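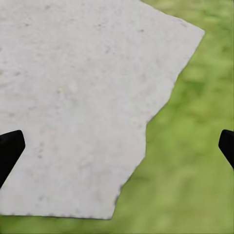
Why do we check the finger alignment before we touch the wrist camera settings? The fingers are the one thing the wrist camera sees on every single cycle, so if they sit wrong, every offset you work out afterward will be wrong too.

Okay, so that was the question I got most often after the last session, and I want to start there this time. These notes cover the setup and upkeep of the outdoor slab cell, both the simulated version you'll use in class and the real one over at Pisov that it's modeled on. Bring them with you, scribble on them, spill coffee on them, whatever works.

Notes revised 19th February. If your copy still talks about the old pad mounts, toss it.

Starting the sim cell

Load the Lonia project and let the arm go to its home pose before you do anything else. I know it's tempting to jog it right away (I do it too, and then I have to start over). Open the wrist view next to the joint panel. In our wrist view you want a finger coming in from the left side and a finger coming in from the right, both black, at about the same height. The grass behind will be a soft green blur and the slab will be crisp. Leave the focus alone! Every year a few people try to sharpen the grass, and then they wonder why the edge finder has gone crazy.

The slab itself is pale gray with dark specks all over it. The specks are part of the texture. Your edge finder shouldn't care about them, but it will if you set the contrast threshold too low, and you'll get a cloud of little false edges in the middle of the part. Bring the threshold up until the specks drop out and the outline against the green stays. The jagged stretch on the right is where I'd watch, since small notches are the first thing to go when you overdo it.

Setting the finger zero

Do this with the arm clear of the slab.

Close the fingers slowly until they touch.
Zero the stroke.
Open all the way, close again, read the number.
Repeat 4 times and write down every reading, even the ugly ones.

If the readings wander in one direction, you have play in the drive. If they jump back and forth, look at the mount screws first. In the sim you can turn on wear from the cell menu, and I'd really like everyone to try it at least once, because a worn gripper feels completely different from a badly zeroed one and it's much nicer to learn that on a screen.

Centering over an edge

This is where most of the lab time goes. When the wrist view has one finger over the slab and the other way out over the grass, closing the gripper is no use to you. You'd push down on material on one side and have a wide gap on the other. Back off, raise the wrist, and work out which way to shift before you move. I always say the direction out loud, which my office neighbors love.

Move in small steps and look at both fingertips after each one. Don't trust the slab outline alone for centering. It's irregular, parts of it run out of view when you're close in, and the corner you picked as a reference may not be there after the next move. Use two points on the outline, well apart, and save them under names you'll recognize next week.

Looking after the real gripper

The Pisov cell runs an Antoniadis gripper, and its counter read 1,883 cycles when I last did the service. Stone dust is the big enemy. It gets in behind the finger pads and packs down, and then the pads sit proud and your zero is off. Brush it out dry. No oil on the slides, please, it just makes paste.

Pads get swapped at the December shutdown or sooner if the beveled tips start to round over. Spare pads come from the Gurkuvberg store, drawer 11, and the matching screws are in drawer 12. Put the empty bag back in the drawer so whoever restocks can see what's gone. After a pad swap you redo the zero from the top, all the readings, and then recheck the saved edge points.

For lab you need to hand in your readings, your final threshold value and one paragraph on how you picked your two edge points. Short is fine. If your readings look bad, hand them in anyway and tell me what you think caused it.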